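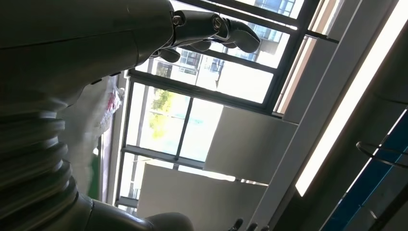
**Spares and consumables for a two-arm unit with hands: what do I put in the bid?**

**tdonnelly_dunstan**

Equipment bid goes in at the end of July. We want a second two-arm platform with multi-finger hands, to go in the Dunstan lab beside the existing one. Arms and base are easy, as Noltix have given a fixed price. The part I can't cost is everything after delivery: hands, joint covers, cables, service visits.

Planned use is 1000 powered hours in the first year, mostly bench handling of light parts. Finance will not accept a contingency line without a breakdown. What did other people allow for?

Tipene Donnelly

---

**h_song**

Treat the hands as consumables and the arms as capital. We run Druto hands on a different arm. Our first finger linkage was changed at 206 hours, and the fault was a worn pivot with no collision in the log. I would budget one complete spare hand per platform plus a finger kit for each side.

Check that left and right are separate part numbers before you assume one spare covers both.

Haoran Song

---

**mullion_k**

> one complete spare hand per platform

Disagree. A spare hand is the dearest thing on the list and it sits in a drawer ageing out of warranty. We bought finger kits and a set of fasteners, and do the swap ourselves with a hex key and a torque driver. If the palm or the motor pack fails it goes back to the supplier anyway.

---

**h_song**

> it goes back to the supplier anyway

And how long is it away? Ours took 10 weeks. With no spare you have a one-armed machine for that period and you are still paying the operator. Put the operator's cost next to the price of the hand and then decide.

---

**mullion_k**

Ours has never been away that long, but fair, I'd want the turnaround in writing. Ask Noltix for a loan hand clause. It costs them very little at the quote stage and they will not discuss it afterwards.

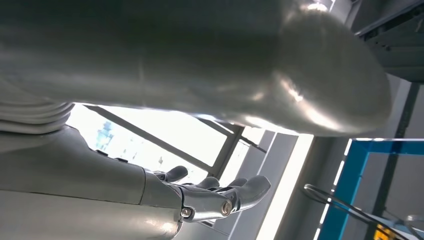

---

**rig_and_rail**

Two items that usually get left out:

- **Bellows covers.** Ask whether they can be changed in place or whether the joint has to come apart. Ours needed the arm off, so the cover was cheap and the visit was not.
- **Cable management.** Any loop that can reach the arm's working volume will get caught sooner or later. Price a proper overhead run or a spring balancer, and put it in the installation line so it isn't argued over as an extra.

Also recalibration. Bririllow charge per visit and the fingers are billed separately from the arm.

---

**tdonnelly_dunstan**

Useful, thanks. Draft lines so far:

| Item | Qty | Budget |
|---|---|---|
| Finger kit, left and right | 1 each | Year 1 |
| Complete spare hand | 0 or 1 | depends on loan clause |
| Bellows cover set | 1 | Year 1 |
| Cable run, overhead | 1 | Capital |
| Calibration visit | 2 | Revenue |

Noltix say fingers are good for up to 200 hours between inspections, which fits with Haoran's number. That makes inspection an in-house job, so I need technician time as well.

---

**rig_and_rail**

Put the technician time under revenue, not capital. Ours was bounced for that.

---

**h_song**

I would still put the hand in at 1 and let Finance strike it out. Adding it mid-year means a new requisition.

---

**mullion_k**

Or they strike out the finger kits with it. Get the loan clause answered first.

---

**tdonnelly_dunstan**

Emailed Noltix about the loan hand and the left/right part numbers. Will post the reply when I have it.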